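From: Etornam Abugri
To: equipment-planning list
Date: July 12, 2025
Subject: Re: Grippers for the bathroom tasks — how many, and what else?

Hi all,

Thanks Obed, glad you asked before the order went in and not after! I've left your message in below and answered underneath each bit.

> On the list, Obed Mahama wrote:
> We have to get the hand-held gripper budget to Yaa before she closes the sheet. My draft says four grippers from Harkier, one head camera per person, and nothing for furniture. Is four right? Edem thinks we should buy 12 and be done with it.

I love Edem's optimism, but please not 12. Everybody holding a gripper needs room to swing an elbow, and our bathroom corner has a vanity, a toilet and an office chair in it already. Two people working at once is comfortable. Four grippers gives you two in use and two sitting ready when a finger tears or a tag starts peeling, and I'd be happy with that until December at least. If Nhyira gets the second room we can order again, and Harkier have never kept us waiting long (the Plistside lot, on the other hand... let's not).

The one thing I would change is the fingers. Your draft has the grippers down as complete units and then nothing for wear. Fingers are what we get through! Put in a line for spare pairs, and another for printed marker tags, which cost next to nothing but always seem to run out when the one person who knows the print settings is on leave.

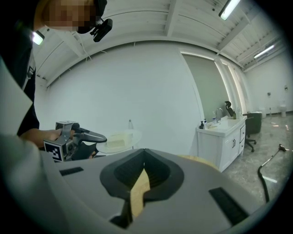 Bathroom corner, two grippers out. Vanity at the back, glass-topped table on the left.

You can get a feel for the space from that. It's a decent size until you start adding people, and then the chair is always where you want to put your feet. I'd like the chair to live somewhere else, but that's free, so it needn't go in the sheet.

> Also, do we need to spend anything on the room itself, or is it fine as it stands?

Mostly fine. I'd ask for three small things.

First, a second table with a plain matt top. The round glass one is pretty, but I'd sooner not have everything we do at table height happen on something see-through, and the floor is shiny enough for one room. Nartey do a folding one for 70 and I can collect it.

Second, a better blind for the window. The one we have lets light in down the sides, and I spend half of every bright morning fiddling with it. If there's no money for that, a strip of dark cloth and some tape will do, and I'll stop moaning.

Third, more stuff for the counter. We've got soap pumps and a few little bottles, and I'm sick of the sight of them. A mixed box of toothbrush mugs, tubes, flannels and so on would make a big difference to how varied the work is, and I'd rather have that than a fifth gripper any day.

> Head cameras: Yaa wants to know whether we can share them between people instead of one each.

Yes for the cameras, no for the straps. Swapping a camera over takes a minute or so. Swapping a warm headband with the person before you is horrible, and I say that as someone who has done it a lot. So two cameras plus a strap for everyone would be my answer, and you save a fair bit compared with the draft. Do add charging cables while you're there — we keep lending ours to people upstairs.

> Last one. Cotari have offered a service plan on the grippers. Worth it?

I'd leave it for this year. Most of what goes wrong with ours is a loose screw or a tired finger, and Nhyira can sort either of those at the bench. If we do end up with a second room then yes, let's look at it again, and I'd want to know who pays the postage.

Yaa, if you're reading: could you say which code the table should go under? Last time I put furniture under consumables and had to do the whole form again.

I'm in the room most mornings if anyone wants to come and try a gripper before deciding. Bring your own strap!

Etornam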